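# About the Ormsby Group

The Ormsby Group works on one question: how a two-armed robot can learn a hand skill from people who already have it, without anyone writing the skill down as rules. We are a small research group attached to a teaching college. Elsie Bright started the work and still leads it. Maxine Wihongi runs the learning side, Declan Kereama looks after the arms and the software that moves them, and Jovita Cuautle teaches brush writing and sets the tasks.

We chose brush calligraphy because it is hard in useful ways. A brush bends. Its tip spreads when it is pressed and closes again when it is lifted, and the same stroke comes out differently depending on how much ink the hairs are carrying. A robot that follows a fixed path will draw a fair line on one attempt and a poor one on the next.

## How we work

A person guides the two arms through a whole task: taking a brush from its rack, loading it, writing a character and hanging the brush back up. We record the joint positions, the gripper openings and the camera views together. A model is then trained to predict the next short run of movements from what the cameras see at that moment.

Our present method is called Prurninis. Most earlier versions treated the task as one long movement, and they tended to drift. By the time the brush reached the paper, small errors from the pick-up had added together. Prurninis splits each recording at the moments when contact changes, such as the brush leaving its hook or the tip meeting the surface. The model learns to recognise these moments and plans again from each one.
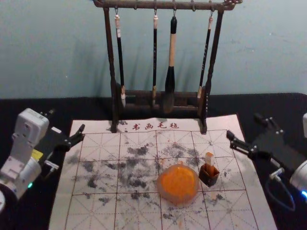 The splitting is done by a second, smaller model that Gediminas Lūse wrote when he was a student here. It reads the motor currents and ignores the cameras altogether. We tried doing the same job from the pictures and it was slower and less reliable, mainly at the point where a thin brush handle first touches a finger of the gripper.

Practice characters are written within a printed grid. Jovita marks each one by hand against the same sheet she uses with her first-year students, looking at where strokes begin, where they end and how they sit against the centre lines. She is not told which version of the method wrote the character.

## What we have found

The current model was trained on 633 recordings. We tested it over 100 attempts at a full task, from pick-up to hanging the brush back, and compared it with our older single-movement version on the same set of characters. Prurninis finished more of the attempts and its strokes started closer to where they should. The gain was largest with the thicker brushes.

It did not help with everything. Hanging a brush back on a small hook is still the weakest part of the task, and 24 of the 100 attempts ended there. Ink loading is also uneven. The model copies the dipping movement well enough but has no good measure of how much ink it has picked up, so some characters begin too heavy and finish dry. Declan is testing a short wiping step against the rim of the bowl, which our human writers do without thinking and which we had been trimming out of the recordings until April.

We have also run the method on two tasks with no brush in them, threading a cord and folding a cloth. The cord went well. The cloth did not, as there are few clear changes of contact for the splitting model to find.

## Working with us

We take two visiting students at a time, usually for a term. Nobody needs to have used a robot before, but you should be comfortable writing code and willing to spend a good part of each week making recordings. Skilled writers are welcome too, and are paid for their time.

Recordings, training code and Jovita's marking sheets are shared with other research groups on request. Please write to Maxine and say which task you are interested in, as the full set is large.

Page last changed 01/05/2025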